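About us

Hi, I'm Tonantzin Arriaga, and I run Jokberg with Gumaro Mendoza and a small crew who mostly got here the way I did, by taking apart things they weren't supposed to. We sell a tabletop sorting kit called Nuretti. It's a pair of robot arms on a frame, the software that goes with them, and a crate of everyday stuff for the arms to practice on. Schools buy it, college labs buy it, and lately a few catering companies have been calling too (hi, Bermúdez, your order is packed!).

I used to teach shop. Every spring we'd get some shiny robot on loan, and it would stack the same foam blocks in the same order until the kids wandered off to look at their phones. I kept thinking, why not give it something annoying? Hand it the kitchen drawer! Gumaro was fixing dishwashers in hotel kitchens back then and he'd spent years watching people sort forks at the end of a long night, so when I brought it up he didn't need convincing. We started in his garage with 2 arms and a folding table that wobbled so badly we had to put a phone book under one leg.

Cutlery is still the job we love best. Spoons shine, handles hide under other handles, and a spatula never lies the way you'd like it to. The basic Nuretti exercise is simple to explain to a ten-year-old: here's a pile, here are the bins, decide what goes where. Getting an arm to do it well is another matter, and that's the part our customers get hooked on. Magdolna Bárány writes all our lesson sheets and she tests them on real classes before we print a single page, so if a sheet says forty minutes, it's forty minutes with a fire drill in the middle.
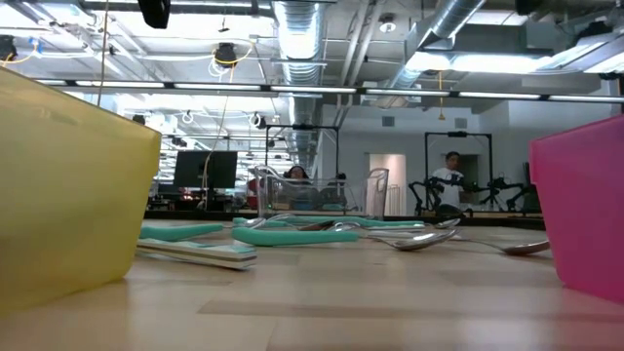 Teal handles and silver spoons between the yellow bin and the pink one, with arms and frames in the back of the room.

We do our own setup work in the same big room where everybody sits, ducts and cables overhead and all. I like it that way. If an arm does something odd, whoever is closest rolls their chair over, and by lunch three people have an opinion. Uriel Arellano looks after the arms and the frames, and he's the one you'll get if you call with a mechanical question. Tonantzin Pacheco handles the software side. Yes, two Tonantzins. On the phone just ask for Arriaga or Pacheco, or say "the one who writes code" and you'll end up in the right place.

What comes with a kit: the arms, the frame, the bins, the practice crate, a year of software updates, and Magdolna's 8 lesson sheets. You bring a solid table and a computer. We also do a setup visit if you're within driving distance of Laltcombe, and a video call if you aren't. Uriel prefers the visit, he says he can hear a loose bolt better in person. If something breaks in the first 2 years we fix it or swap it, and we pay the shipping both ways. Normal bumps count. Kids drive these things, we know what happens.

A few things the kit won't do, so you don't find out after the box arrives. It isn't made for sharp knives, and please don't try. It's slower than a person and will stay slower for a good while. It also doesn't like glassware much. We're working on that one and Pacheco gets a little further every month, but I'm not going to put it on the price list until I'd trust it with my own glasses.

Last October we ran what we called the long pile, 1000 pickups on one kit with the same set of utensils, to see what would wear out first. It was the finger pads. The new ones are thicker and every kit ships with a spare set, and if you bought yours before the change, email us and we'll mail you a set for free.

Want to see one run? Come by on a Monday afternoon, that's when we leave the door open for visitors. Bring your weirdest kitchen gadget and we'll throw it on the pile. Parking is behind the building, and the bell sticks so push it hard.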